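January
By Esperanza Park

Roscoe Rosenthal was arrested for the second time at four in the afternoon, sitting in a folding chair he had brought from home. The police let him fold it himself. "They were very decent about the chair," he says.

He is 50, a retired piano tuner, and for the past two years he has been the most visible opponent of the Sirnaris training range, the stretch of coastal scrub outside Pons where the military practices dropping things from a height. The range was supposed to close. Then it was supposed to shrink. Last fall the county learned, from a notice taped to the door of the Pons post office, that it would be getting bigger by 44 acres.

"The notice was facing the wrong way," Rosenthal says. "You had to go inside and read it through the glass. I'm not suggesting anything. I just think if you're taking part of somebody's beach you could turn the paper around."

The group that formed in response is called Zustelik, after the creek that runs along the edge of the range. It has 29 members on paper. I ask how many come to meetings, and Rosenthal looks at the ceiling for a while.

"It depends on the weather," he says. "And on whether we've said we'll be discussing the bylaws."

What they want sounds modest. They would like the range commander to publish the flight schedule a week ahead, and they would like the soil at the creek mouth tested by a lab the base doesn't pay. They would also like the whole place shut down, but Rosenthal has learned to mention that third.

"When I led with it, the county supervisor would start putting her coat on. Now I get eight or nine minutes before the coat."

The first arrest was for standing on the access road. He maintains that he was standing beside it, and that the road had been widened since the map was printed. The judge, who had evidently heard about the map before, fined him anyway. The second arrest, the one with the chair, came during a sit-in at the north gate that stopped a delivery truck for most of an afternoon. The truck turned out to be bringing paper towels.

"I've been teased about the paper towels," he says. "But a base is a supply chain like anything else. You don't get to pick which truck comes."

Does he worry that he's becoming a local character? He does, a bit. People wave at him in the grocery store and then steer their carts into another aisle. A man he had tuned for since the nineties wrote to say he'd be using someone else, and enclosed a check for the last visit. Rosenthal cashed it.

He is less breezy about the noise. His house is close enough to the range that the windows buzz on bombing days, and he describes lying awake before a scheduled run, waiting for it, and then lying awake because it hasn't come. "You'd think the quiet nights would be the good ones," he says. His dog, Sado, spends those nights in the bathtub. The base has a noise complaint line, which he calls so often that the recording has started to feel like a relative.

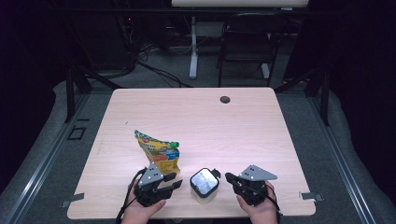
The next fight is over the hearing. State rules give the public a chance to speak on the expansion, and the base has asked that comments be limited to two minutes each, in person, with no signs. Zustelik plans to turn up early and stay late, which in Rosenthal's experience is mostly a question of food. Past vigils have run on whatever people had in the car, and he speaks without fondness of dinners that amounted to a crumpled yellow snack bag going hand to hand along a fence. For the hearing there's a sign-up sheet for soup. So far the sheet has his name on it, and then his name again, in case anyone wants seconds.

He won't guess how the vote will go. One of the board members is said to be wavering, though she has been said to be wavering since spring, and he suspects she enjoys it. If the expansion passes, Zustelik will appeal. If the appeal fails, there is still the north gate.

"I've bought a better chair," he says. "It has a cup holder."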